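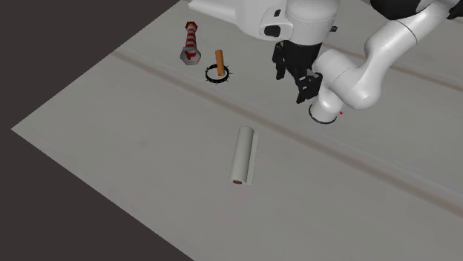 Filed under: Workshop & Budget / Small Robots

Home Guides Kit Lists Budgeting Ask Us

How to plan and budget for your first tabletop arm

May 17, 2025, by the Gana Workshop Notes team

Buying a robot arm is great fun, and most of the fun (for me, anyway) is in the planning. I have just been through it for our little workshop at Gana, and I enjoyed the spreadsheet nearly as much as the arm. If you have a bench, a bit of money set aside and a job you'd love to hand over to a machine, here's the order I'd do things in.

Step 1. Write down the job

Start with the objects. Go round the bench and make a list of everything the arm will have to pick up, push or put back. Next to each one write how wide it is where you'd grab it, what it weighs, and whether it squashes. A peg is easy. A ring lying flat is a pig of a thing to pick up, and a paper towel roll will roll off if you so much as look at it. Put the awkward ones at the top of the list, as they'll decide which gripper you buy.

Step 2. Try it in simulation before you spend

Please do this! A simulated arm over a simulated table costs you an evening or two, and you can swap grippers as often as you like. We built ours in Skasik and filled the table with odd shapes on purpose: a striped lighthouse with a base like a hex nut, an orange peg, a spiky black ring, a paper towel roll on its side. Give yourself a mix like that. If everything on the table is a neat cube, every gripper looks brilliant.

Watch three things while you play:

- Can the gripper open wide enough for the fattest object?
- Can the fingers get down beside something without the wrist knocking its neighbour?
- Does the arm still have some bend left when it's at the far corner of the table?

That last one sent me back to the catalogue. I'd picked an arm on its full reach, and with the elbow nearly straight there wasn't much it could do out there. In the end I planned on using 85 per cent of the quoted reach and shopped from that figure.

Step 3. Measure the real bench

Measure the depth, the width and the height of whatever hangs above it – shelves, lamps, the lot. Our working area needed 554 mm from the base to the furthest object, and I wrote that number on a sticky note and took it everywhere. Check that the top is stiff too. Lean on it hard. If it wobbles, put a new bench in the budget now and save yourself a horrid surprise later.

Step 4. Split the budget

I used to think the arm was the budget. For us the split came out like this:

Arm and controller: 40 per cent
Gripper and spare fingers: 20 per cent
Bench, mounting plate and cables: 15 per cent
Guarding and emergency stop: 15 per cent
Held back: 10 per cent

Yours will differ, and a shop that already owns a good solid bench can put more into the gripper. I'd leave the guarding line alone whatever happens. Do your risk assessment before you order, so you know what that line has to pay for.

Step 5. Ask for quotes that match

Send every supplier the same page: object list, bench sizes, reach, heaviest load including the gripper. People forget the gripper! It hangs off the end of the arm and uses up part of the load it can carry. We asked Byun and Wateta for prices on the same page, and the two quotes could be laid side by side with no guesswork at all. Ask each one for:

- delivery, in writing, and who unloads it
- which cables are in the box and how long they are
- the price of a replacement set of fingers
- whether software updates are paid for yearly
- how long the price holds

Our quotes came in during March and one of them was good for only 7 working days, so have your questions ready before you ask.

Step 6. Buy in two goes

If money is tight, buy the arm with a plain parallel gripper first and leave the clever extras for the second order. You can carry on in simulation with the posh gripper while the plain one earns its keep on the bench. I kept a running list of everything the plain one couldn't manage, with the object and what went wrong – dropped, slipped, couldn't fit – and that list became the second order almost word for word.

Keep the simulated table as well. Each time a new object turns up at the workshop, ours goes in there first.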